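Caminell building opens its ground floor, with the upstairs still to come

If you've driven down the main road in Kiltby this spring and wondered what was going on behind the papered-over windows of the old Caminell building, I have an answer for you! The ground floor is open. It's a shared workspace now, run by a small outfit called Waveck, and I got to spend most of a morning in there in May, before the public hours started, poking around while people were still getting the place in order.

A little background for anyone newer to town. The building was a furniture showroom for years and years, under the Llorente sign (my first couch came from there, and it lasted longer than the car I hauled it home in). Llorente closed up, the sign came down, and then not much happened for a long stretch apart from a seasonal costume store that came and went. Waveck took the lease over the winter and has been fixing it up since, mostly paint and lights from what I could tell, plus new flooring in parts.

It's a nicer room than I remembered. The showroom always had those fake living rooms set up with partitions, so you never got a sense of how big it was. Now the partitions are gone from the middle and you get one large open white room with a mezzanine running along above it. The lease covers 1036 square meters, and I won't do the conversion for you, but it's plenty. My footsteps sounded very loud near the front door and a lot quieter once I hit the dark gray carpet.

The part I liked best was the area they're calling the front bay. There's a rectangular wooden table with a glossy reddish-brown top, a large black screen on a wheeled stand against the back wall, and a light panel up on a tripod next to it. The idea is that members can book the bay by the half day for meetings, product photos, demonstrations, classes, whatever they've got going. On the morning I visited, there were cables on the floor, so I watched my feet.

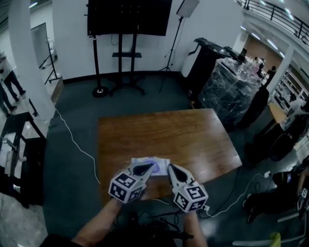
The front bay, with the wooden table, the big screen on its stand and a cart still in its plastic wrap at right.

You can tell they're partway through moving in. A big equipment cart was still wrapped in clear plastic film, standing near a tall white cabinet with a black top section, and I had to stop myself from picking at the edge of the wrap. (I'm a peeler. New phone, new fridge, doesn't matter, give me the film.) The staff told me the wrap stays on until the last of the painting is finished, and that there's one more wall to go. Beyond that side of the bay you can see through to another area with shelving, and that's where shared supplies are going to live. Members will be able to leave things there in labeled bins, up to two bins per membership, and rent extra ones if they run over.

I asked about the table, of course, since I'm nosy about furniture and I had a theory. I was hoping it was left over from the Llorente days. The answer was a shrug and a maybe. It was in the building when Waveck got the keys, along with a small side table, and they decided to keep both. So if anybody reading this worked at Llorente and can settle it, please write in, I'd love to know.

Now for the practical stuff. A monthly membership is $249, which gets you a seat anytime during open hours, the Wi-Fi, the coffee and four half-day bookings of the bay. Day passes are in the works but there's no price on them yet. Open hours are 8 in the morning to 7 in the evening, and there's talk of a late evening option if enough people ask for it. As of my visit there were 142 names on the interest list, a bigger number than I expected for Kiltby, though being on the list doesn't commit you to anything. I'm on it and I already have a desk at home. I just like the ceiling.

And I do like the ceiling! It's white and recessed over the main room, with round lights and rectangular ones, and then the adjoining room has a ribbed ceiling with fluorescent panels, so it feels like a different building when you look through the opening. There's a tall square white pillar at that opening, and I'd swear it used to have a mirror on it. The black metal railings around the mezzanine stand out nicely against all that white. Somebody at the front desk told me the railings were nearly painted white too, and I'm glad they were left alone.
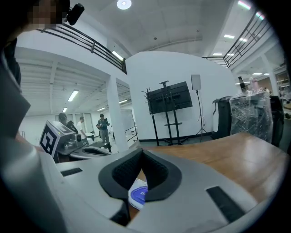
From the table, the view goes up to the mezzanine railings and through to the adjoining room.

The mezzanine itself isn't open to members yet. It needs some work on the stairs and a second sign-off from the inspector, and Waveck wouldn't give me a month for either one. When it does open, the plan is for quiet desks along the railing and a couple of small rooms for phone calls. I'd pick a spot by the railing myself – you'd be able to look down over the whole floor and see who's hogging the coffee machine.

Parking is the one thing I heard complaints about. The lot behind the building is shared with the hardware store and the dentist, and it was full when I pulled in. I ended up across the road by the library and walked over, no big deal in May, but I wouldn't want to do it in February with a box under each arm. Waveck says it's talking with the hardware store about marking a few loading spots by the back door. There's a bike rack on the way too, and the bus stops right out front, same as ever.

A couple of other odds and ends from my notes. The front windows will be cleared once the painting is done, so you'll be able to see in from the sidewalk again. The restrooms are in the same place as before and, thank goodness, not the same restrooms. There's a kitchen corner planned with a full-size fridge, and food at the tables is fine as long as you wipe up after yourself. Dogs are still being argued over. I was asked for my opinion and gave it at length (yes to dogs).

If you want to see the place for yourself, there are short walk-throughs on weekday mornings at 10 for the rest of the month, and you don't need to sign up for those, just come to the front door and knock, as the bell wasn't hooked up when I was there. To get your name on the interest list, ask at the desk or pick up one of the cards at the library. Bay bookings for nonmembers start after the last wall is painted, and I'll post the rates in this column when I have them.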